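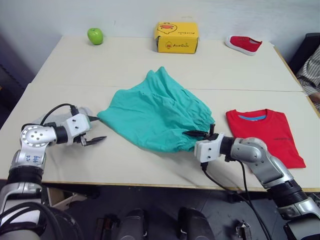 *Fig. 4. Apple, box and shoe on the white tables.*

## Booking the Cistthorpe picnic shelter

The shelter sits between the paddling pool and the big slide, and it is let by the half day. Bookings go through the keypad on the shelter post, which was fitted in November and has opinions.

1. Reserve your slot on the Asville parks page. You will be sent a four-digit code. The morning code for the north gate is always 2945, and no, it can't be changed to your birthday.
2. At the post, press the green key and wait for the beep. Pressing it again during the wait starts the wait again.
3. Enter your code, then press the green key once more. The shutters take 30 seconds to rise. They can't be hurried, though many fathers have tried.
4. Turn the barbecue dial to the right until it clicks. The Biko hotplate lights itself.
5. When you leave, wipe the hotplate, turn the dial back and enter 2989 to lower the shutters.

**Note:** The shelter seats 30. Toddlers count as people for this purpose, as does anyone who is "only stopping for cake".

**Note:** Scooters go in the rack by the sandpit. The rack by the toilets is for bicycles, and the two groups are best kept apart.

**Caution:** Keep children outside the yellow line while the shutters are moving. Small children treat the line as a starting line — hold on to them.

**Caution:** The hotplate stays hot long after the light goes out. Don't rest bags, balloons or party hats on it.

If the keypad shows TYAGI, that is the maker's name and means it is restarting. Wait for it to finish, then go back to step 2.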